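Chapter 2
Letters on the Wall: How Display Type Learned to Speak Up

Before you read

Think back to the classroom where you learned your alphabet. Chances are that you can still see the letters, even if you have lost the name of the teacher. They ran along the top of the board or over the coat hooks, big and bright and a good deal fatter than the letters in your reading book. You may have been too busy with your shoelaces to wonder why the two kinds looked so different, and I certainly was. This chapter is about that difference, and I hope that by the end of it you will find yourself stopping in front of shop windows and bakery signs, to the mild annoyance of whoever is walking with you.

In Chapter 1 we spent our time with text type, the small letters meant to be read by the thousand. A text letter does its work best when you forget it is there. Display type has another job. It has to catch you from across a room or a street, often with only a word or two, and it has to do so before you have decided whether you want to read anything at all. That changes nearly everything about how the letters are drawn: how thick the strokes are, how much air is left inside an "a", how tightly the neighbors stand together, and of course what color they are.

Color deserves a moment here, since beginners tend to think of it as something you add at the end. On a wall it comes first. A yellow letter on white paper all but melts away, while the same yellow on black seems to step forward and wave at you. Pale pinks, peaches and light blues behave much the same way, and a thin border of white around each shape gives the eye a clean edge to hold on to. Sign painters knew this long before anyone wrote it down - they learned it by climbing off the ladder, crossing the road and squinting. 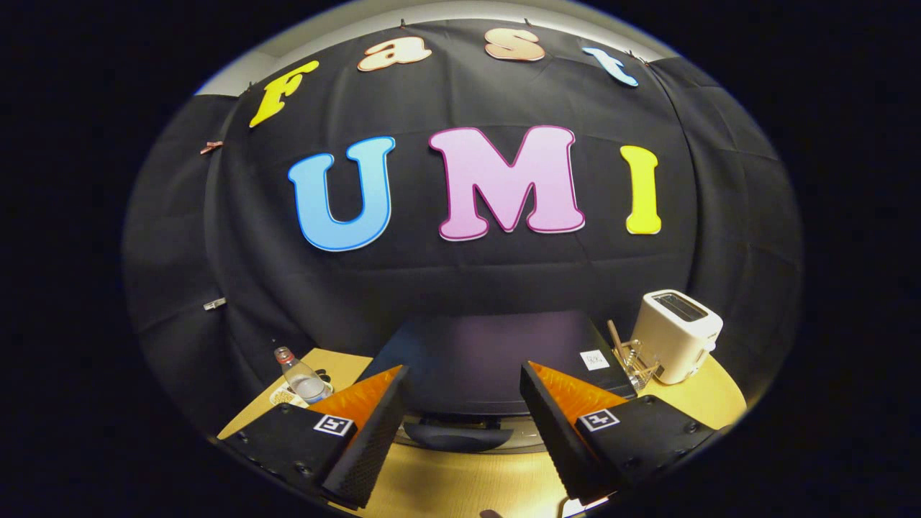 Ľubica Sýkora told me she thinks the squinting matters more than any rule in the book, and that she would happily trade this whole chapter for an afternoon spent walking backward away from a sign. "You teach them about contrast," she said, "and they nod, and then they go and put gray on slightly darker gray. Make them walk 30 steps and look again." I have kept the chapter, as you see, but I took her advice for the first exercise.

Size is the next thing we will look at, and it is less simple than it sounds. Suppose you take a handsome text letter and blow it up until it is 100 times as tall. You would expect a handsome large letter, and what you get is often rather clumsy. The gaps between letters look too wide, the small curves that helped the eye on the page turn into lumps, and joints that were comfortable at reading size look heavy. This is why the old foundries cut a fresh set of shapes for their bigger sizes, and why we will follow one such set, the Marchetti capitals, from the first pencil sketch to the finished poster.

Mixing capitals and small letters brings troubles of its own. A word set all in capitals makes a steady block, good for a short name. A word with a capital and a few small letters has more bumps in its outline, and many readers find it friendlier. Put the two side by side and you have to decide which should speak louder, and by how much. We will come back to this in October's project, when you design a sign for a ferry office called Baltico and find out how stubborn a double-story "a" can be.

Words to know: display type, text type, stroke, counter, contrast, outline, spacing.

Exercise 2.1
Cut one short word from colored paper, at least as tall as your hand. Pin it first to a light wall and then to a dark cloth. Walk back 30 steps each time, and write down which letter you lose first.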